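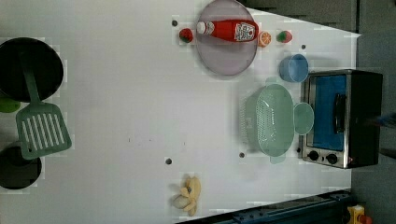
Frying pan, slotted spatula and lavender plate.

Purkix Cookbook Stand, Standard Model

Item number: 161
Price: $95
Availability: In stock at the Erndale Cookery Library shop and by mail

The Purkix Cookbook Stand holds a recipe book open at a comfortable reading angle while the cook's hands are busy. It was developed by the Erndale Cookery Library together with the Tradham bindery, and it is the same stand that readers use at the long tables on the library's ground floor. The design takes its starting point from the problems our repair desk sees most often in borrowed cookbooks: cracked spines, pages torn at the lower corner, and covers that have been bent back so that the book will lie flat.

The stand has a solid beech back, a lower ledge covered in gray felt, and two page arms with rounded tips. The back can be set at three angles. The steepest is intended for use while standing at a counter, the middle one for a table, and the lowest for older or heavier volumes that should not be opened fully. The stand folds flat for storage on a shelf or in a wide drawer.

Page arms

Each arm is held by a light spring and moves separately. The left arm may be raised on its own, so a reader near the start of a thick book can hold down a few leaves on one side without straining the other. The tips are smooth and leave no mark on coated paper. They should not be used on hand-colored plates, loose clippings or any page that has been repaired with tape.
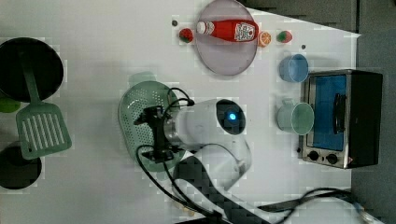 Placement of the stand should be decided before cooking begins. The base needs a flat area of its own, set back from the sink and the burners, with the ledge facing the reader. Utensils take up more of a work surface than most people plan for. An oval colander like the light green one, with small holes all over it, needs a place to drain, and the book should be kept well clear of it. Readers with narrow counters often prefer to put the stand on a side table and copy out the quantities first.

The clear splash cover, sold separately at $49, slides into a groove along the top of the back and hangs over both pages. It is wide enough for most large-format cookbooks. The cover is wiped clean with a damp cloth and should be fully dry before the stand is folded. It is not suitable for use near an open flame.

What the stand will hold

The standard model accepts hardcover and paperback books up to two inches thick. Spiral-bound books rest well on the ledge, but the page arms should be left open when they are used. For pamphlets and single recipe cards, a thin backing board is supplied with every stand. Very large volumes, including the three-part Panyasiri household cookery set, require the wide model, item number 196, which is made to order.

The wide model has a deeper ledge and a second support behind the back panel. It does not fold. Delivery times for the wide model are given when the order is placed – please allow longer in June, when the bindery closes for part of the month.

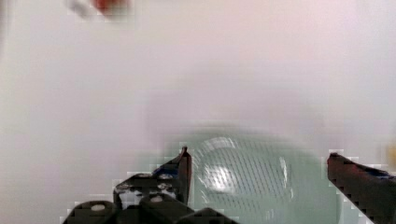 BOOK CARE AND DISPLAY

Cleaning and upkeep

The wood is finished with oil and should be dusted with a soft, dry cloth. Water marks may be removed with fine steel wool, worked along the grain, followed by a small amount of the oil supplied. The felt on the ledge can be replaced by the owner. New felt strips are available from the shop at no charge to members of the library. Springs and arm tips are covered for five years from the date of purchase.

Use with library books

Borrowers are welcome to use the stand with books on loan. Reference copies may be used on the stand in the reading room only. Staff will set the angle for any volume from the closed shelves, and the weight of the book will decide which model is brought to the table. Questions about a particular binding should be addressed to Heiðrún Norðdahl, Head of Book Repair.

Ordering

Orders may be placed in person or in writing. Schools and cooking clubs ordering four or more stands should contact Barış Duman in the shop office, who will prepare a written quote. Stands may be returned within 30 days if unused and in the original box. The splash cover and replacement parts cannot be returned once opened.

Prices and item numbers on this page apply from 10 May 2019 and replace those in the printed list.

Related items: Splash cover. Felt strip. Backing board. Wide model.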